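Rescombe bagging set: frequently asked questions
Garkbridge site, two-arm bench. Last revised May 2021.

What is the Rescombe set?

A collection of recorded demonstrations of takeaway packing, done by a person driving two robot arms from a pair of hand controllers. Each recording is called an episode. It holds the joint positions of both arms, the gripper openings, the camera streams and a one-line instruction. The set is used to train a policy that takes camera views and the instruction as input and gives arm movements as output.

How many episodes are there?

The target for the first release is 2000. At the last count there were 900 accepted and 88 rejected. Rejected episodes are kept in a separate folder and are not deleted. Please do not merge the two folders to make the total look better. It has been tried.

What objects are used?

Paper bags with handles, moulded-pulp carriers, cup lids, straws and a few small parts. Not every object is in every episode. The object list in the session sheet says which ones belong to the task and which are only there as clutter. 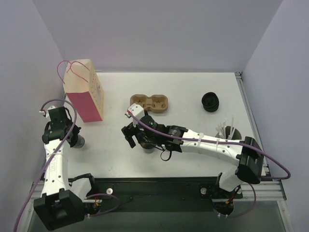

Imke Wunderlich wrote in to say that the clutter rule is too loose. In her view an object that is never touched in any episode of a session teaches the policy to ignore that object for good, and she would like each clutter item to be a task item in at least one other session. She also asked for this to be checked by script before release, as session sheets get copied from one day to the next and the clutter column is the one least often changed.

We agree with the first point and have changed the planning sheet. The script is not written yet. Until it is, whoever closes a session should compare the clutter column with the previous four sheets by eye.

Who can record?

Anyone who has passed the practice block. The block is 20 episodes of the single-bag task, reviewed by someone who did not record them. Half of each new operator's episodes are reviewed in the first week. After that it is one in ten.

How should an episode begin and end?

Both arms start in the rest pose given on the session sheet. Start recording, wait one second, then move. At the end, open both grippers, return to the rest pose, wait one second, stop. Episodes that stop while a gripper is still closed on something are rejected at import, and there is no way round this in the tool.

May I pause halfway through?

Short pauses are fine. If you stop for more than five seconds, reject the episode and start again. Long pauses leave a run of frames in which nothing moves, and a policy trained on enough of them tends to stand still at the same point.

What counts as a mistake?

Dropping an object off the table, tearing a bag, the arms touching each other, or a reset by hand while recording. Any of these means reject.

A missed grasp followed by a second try is not a mistake. Keep it and tick "recovery" on the sheet. We want these. The early Hurnadell recordings had nearly all of them removed, and the policy trained on that set had no idea what to do after a miss. It closed the gripper on air and carried on to the next step.

Should I miss on purpose?

No. Staged misses look different from real ones and the reviewers can usually tell.

Which arm should do what?

Unless the instruction names an arm, use the one nearer the object. For tasks where a bag has to be held open, hold with one and place with the other, and swap roles every ten episodes. The session sheet has a column for this. Left-handed operators drifted towards one pattern and right-handed operators towards the other, and the swap rule was brought in to even that out.

How much should the layout change between episodes?

Move every task object after every episode. A shift of a few centimetres and a turn is enough. After each block of ten, use a new layout card. Bags should be set at different angles, with the handles up in some episodes and folded down in others.

Do not place anything within a hand's width of the table edge. The arms can reach it, but the side cameras see it badly.

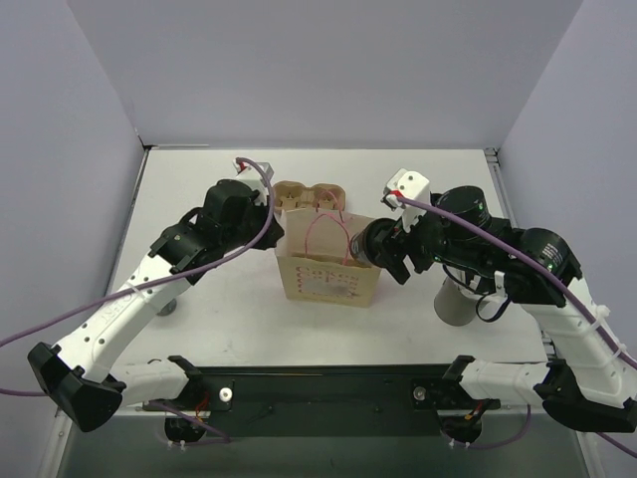

Bags also change shape with use. A bag that has been squeezed 30 times stands differently from a new one, and both should be in the data. Change to a fresh bag when the base no longer sits flat or when a handle has started to come away. Write the change on the sheet with the episode number. Egg cartons and cup carriers last longer, but check the rims at the end of the day.

How are instructions written?

One sentence, lower case, no full stop, in plain words: "put the carrier in the bag". Do not describe the method. Each task has five approved wordings and the tool picks one. If the wording it picks does not fit what you did, change the episode label before saving – do not edit the wording itself.

Why was my session held back?

Usually one of these:

Clock drift between a camera and the arm log. The limit is one frame.
A camera that had been moved since calibration.
Cable slack. If a cable crosses the view of a wrist camera for most of an episode, the session is held until someone has looked at it.
Missing object list.

Held sessions are not lost. Most are released within two working days.

Do you use the Anghel episodes as well?

Only for pre-training. There are 797 of them and they use a different gripper, so the gripper values are rescaled on import. They are not part of the release and are not included in the counts given earlier on this page.

When is the release?

The plan is June, if recording keeps its present rate. The held-out test layouts will be published with it. Operators should not practise on the test layouts, and the cards for these are kept out of the recording area.

Where do I report a problem with the data?

Use the form on the project page and give the session number and the episode number. "The one where the bag falls over" describes a large number of episodes.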